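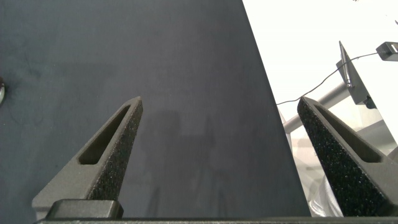 Pale marks on a dark grey mat, what shifts them?

Fu37
15 May 2012
Right, cleaning question. I put a big dark grey mat down over my white worktable and I love it, it's so much easier on the eyes than bare white with the lights on (I was squinting by teatime). But it shows everything! It's gone sort of blotchy, lighter patches here and there, and I can't tell if it's dust or if the surface is wearing. Lint roller did nothing. Any ideas before I start scrubbing?

plullgate
Damp microfibre, cold water, no soap. Wipe all in one direction and leave it flat to dry. I've had mine down for 8 years and that's all it's ever had.

Eldale_Shed
No no no, don't wet it! I wetted mine and got a tide mark worse than the dust ever was. Soft clothes brush, then a vacuum with the little upholstery head. Do you get scuffs as well, Fu, or only patches?

Fu37
Both, I think. Smudges mostly, and some faint scuffs scattered about. The colour was a bit uneven when I bought it, mind, so some of it may just be how it is. 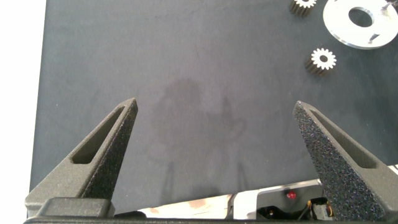
Reply 5

plullgate
Scuffs won't brush out, Eldale. Try a white pencil rubber on a corner first. And a tide mark means you used too much water, sorry!

Eldale_Shed
I used a teaspoon. Anyway, what goes on it? If you're sliding metal about you'll get pale marks whatever you clean it with.

Fu37
Hmm, fair point. There's a flat silver disc that lives on there, brushed metal with a hole near the middle, and I do shove it about instead of lifting it. Never thought of that. The lighter bits seem to be more over to the right too.

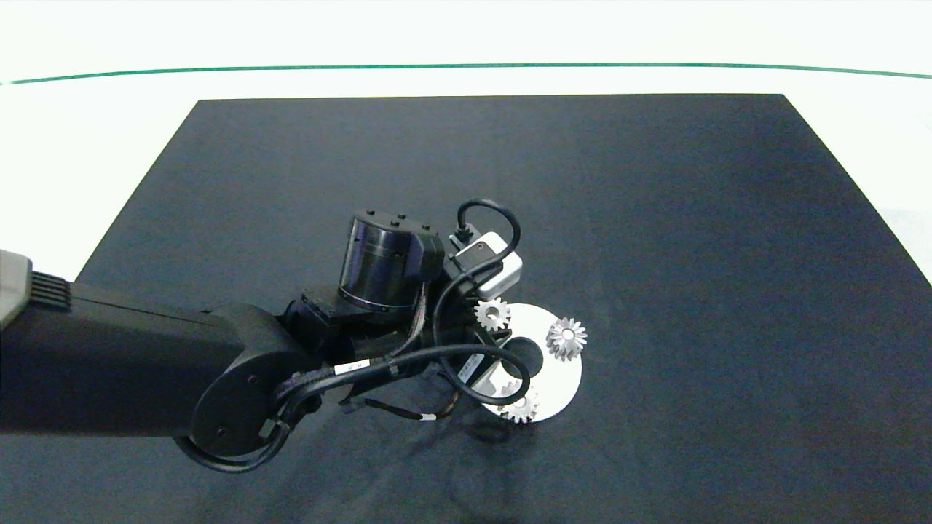 Ailsa Tennant
I'd stick a ring of thin felt under anything metal and see whether the marks stop spreading. Then brush first and damp cloth second, so you're both right as far as I'm concerned. Canitbridge sell offcuts if you want a bit to practise on.

Eldale_Shed
Still say keep the water off it.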